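4. Washing up by hand

Use this section for the kitchenette sink on each floor at Grellside. The dishwasher is covered in section 5. Plates, cups and flatware may go in either one. Pans and anything with a glued handle are washed by hand only.

Before you start

1. Take everything out of the sink. Look for teaspoons near the drain.
2. Scrape leftover food into the food waste bin. The drain has no grinder.
3. Move phones, paper and chargers off the counter on both sides of the sink.
4. Check that the dish soap and the sponge are within reach. The hand soap in the pump bottle is for hands. It leaves a scent on cups and does little against grease.

Note: The speckled counter hides crumbs and spills well. Wipe it even when it looks clean.

Washing

5. Run the hot tap until the water is warm. On the upper floors this can take some 13 seconds.
6. Put a small amount of dish soap on the sponge. One squeeze does for 8 plates.
7. Hold the plate over the basin at a slant and rinse the face first, so that loose food runs off before you scrub.
8. Wash the face, then the rim, then the back. Use the soft yellow side of the sponge for painted or colored rims. Keep the green side for stuck food on plain surfaces.

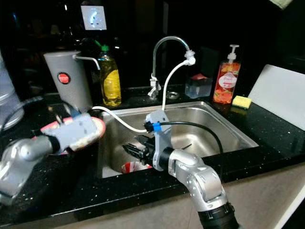 9. Rinse under running water until no suds are left. Dried sauce and egg usually need a second pass. If patches remain, fill the basin a third of the way, leave the plate in it for a few minutes and go back to step 6.
10. Stand the plate in the Tarkasby rack with its face toward the wall. Cups go upside down on the top tier.

Caution: The scrubbing side will dull stainless steel. Do not use it on the basin or the faucet.

Caution: Do not pour boiling water straight into the basin. Run the cold tap at the same time.

Water dispenser

The dispenser stands on the same counter and has its own spout. Do not rinse dishes under it. The filter is rated for drinking water only and is replaced on a fixed schedule. Wipe the spout with a clean damp paper towel. Never use the dish sponge on it.

When you are done

11. Rinse the basin and push any scraps toward the drain, then lift them out with a paper towel.
12. Squeeze out the sponge and leave it on the counter beside the sink. A sponge left in the basin smells by the next morning.
13. Close the cap on the dish soap.
14. Dry the counter from back to front, including the strip behind the faucet.

Supplies

Sponges and both soaps are kept in the Kos cabinet outside room 78. Replace a sponge when the green side starts to peel. If the cabinet is low, write the item on the sheet inside the door. Orders go to Rivuncombe through Yu-ting Lam.

If the sink drains slowly, stop using it and report it under "Plumbing" on the building page. Do not use drain cleaner.

Section last revised December 21, 2018.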